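Sunday at the Zoëga open day

So I finally made it to the Zoëga coffee open day on Sunday, after skipping it two years running (my sister still brings that up). Parking was a mess and I ended up walking in from the far lot, but the smell hits you before you even reach the door!

Kolbrún Baldursdóttir took our group through the roasting hall. She talked fast and clearly loves the place. They have 223 burlap sacks stacked along the back wall, and she let the kids stick their hands in one. Then came the tasting, where I slurped way too loud and picked the cheap blend as my favorite – twice. Cletus Ambrose, who was standing next to me, swore he tasted apricot. I got toast.

The sorting room was closed, which was a bummer, but we got nearly 30 extra minutes with the old ledgers instead. One May they roasted 3,743 pounds. I bought two bags of the toast one and a mug I don't need. 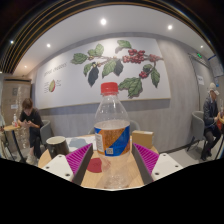
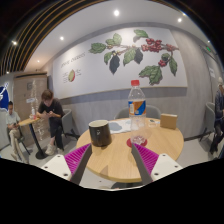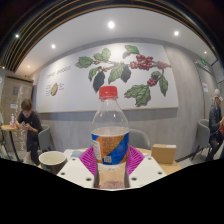
The bottle with the red cap and the orange and blue label.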